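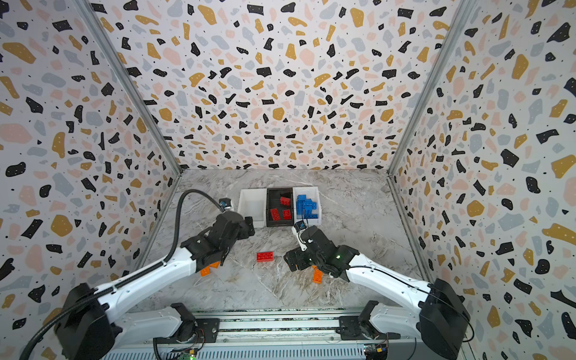

Sort Toy Bricks by Color

People who know a lot about toy bricks will tell you that sorting by color is a mistake. Sort by shape, they say. A red piece in a pile of red pieces disappears, but a red piece in a pile of mixed colors can be picked out from across the room. I have heard this argument many times, and for the people who make it, it is correct. They own thousands of bricks in hundreds of shapes and build from plans.

Most households don't. Most households have one tub of plain bricks, a child who wants to make a tower, and an adult who wants the floor back before dinner. For them I think color is the right system, and I think the advice to do otherwise has put a lot of families off sorting altogether.

I tried it the expert way first. Two years ago I bought a used lot from a shop called Clillport, 2,152 pieces by the label, and a cabinet with 32 small drawers. It took me most of June to fill the drawers. My nephew used them for one afternoon. He was six and did not know what a two-by-three was, or care. By evening every drawer was open and everything was on the rug. I gave the cabinet to Ridwan Sitompul, who keeps screws in it and is very happy.

What replaced it was a row of open bins, one color to a bin. Blue goes with blue. A four-year-old can do that without being taught, and so can a tired grandparent. There are no labels to read and no lids to lose.

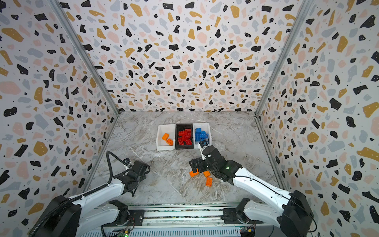 The number of bins matters more than people think. I would stop at three or four. When Puspita Yeoh set up the play corner at the Stellesano library branch, she started with nine, including one for clear pieces and one for wheels. Children stood there holding a brick and looking for the right place, and then dropped it in the nearest one. She cut it down to three and the sorting got better. She also took out everything except 400 plain bricks, and I have not heard of a child complaining.

Bins should be low and wide enough for a whole hand. They should stand side by side on a hard floor — a rug hides the small pieces — and in the same order every day. Matching the bin to the brick is nice but not needed. Children learn that red lives in the middle faster than adults do. It also doesn't matter much if one color heaps up higher than the others, or if a few pieces go in still stuck together. I used to pull every pair apart before I put it away. I don't know what I thought I was saving them for.

The fair objection is that finding a particular piece takes longer. It does. You have to dig, and digging makes noise. If your child has moved on to kits with printed steps, color bins will slow things down, and that is a good time to change over. Until then the digging is part of the play, as far as I can tell from watching it.

Cost is the other thing. My drawer cabinet was $88 and three bins from the hardware aisle were a small part of that. When one cracked I replaced it the same day with one that didn't quite match. It has been in the row ever since, and it holds the red.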